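Review: Mindari hand controllers for teaching a robot by remote control

I bought the Mindari set in June for our practice shop in Polcombe, where we teach a two-armed robot the small jobs of a shop: pick up, put in the basket, put back. The set is one pair of hand controllers, one foot pedal, the cables and the recording program. I paid 2,285 pounds, delivery included. Before this we used the older Demetti gloves, so my comparison is mostly with them.

The grip is the best part. The trigger has a long travel, and the finger of the gripper follows it closely, so I can close on a smooth round thing slowly and feel when to stop. With the gloves I always pressed too much.

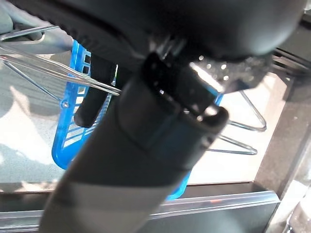 Page last changed: June, 4.40 pm

The wrist view is clear enough for close work, but the gripper body takes the whole upper part of the picture. Near wire racks and baskets you learn to look past it. I would like a second view beside it on the same screen, and for now the program shows only one at a time.

Until now we have recorded 658 demonstrations. Of these I threw away 28, mostly because my own hand was tired and shook. The controllers are a bit heavy – after one hour I need a break. A wrist strap from Kalinowski helps, but you must buy it separately.

Using both hands together takes longer to learn.

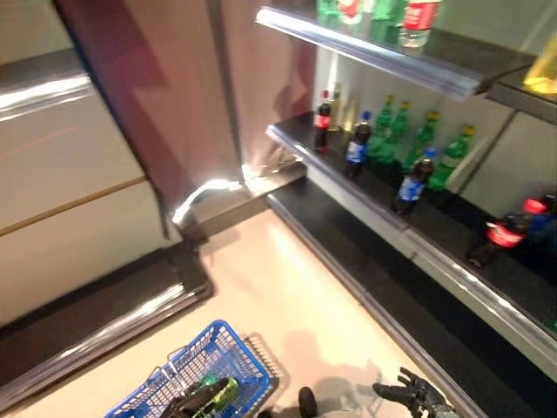
My left hand wants to copy the right one, and when one gripper is down in the basket and the other is going to a shelf of bottles, this is a real problem. The pedal can lock one arm in its place, and I advise to use it from the first day. It took me 4 sessions before I could work without it.

The manual is short and the part on calibration is hard to follow. The battery is good. I would buy the set again, but I would ask first if the strap can be included in the price.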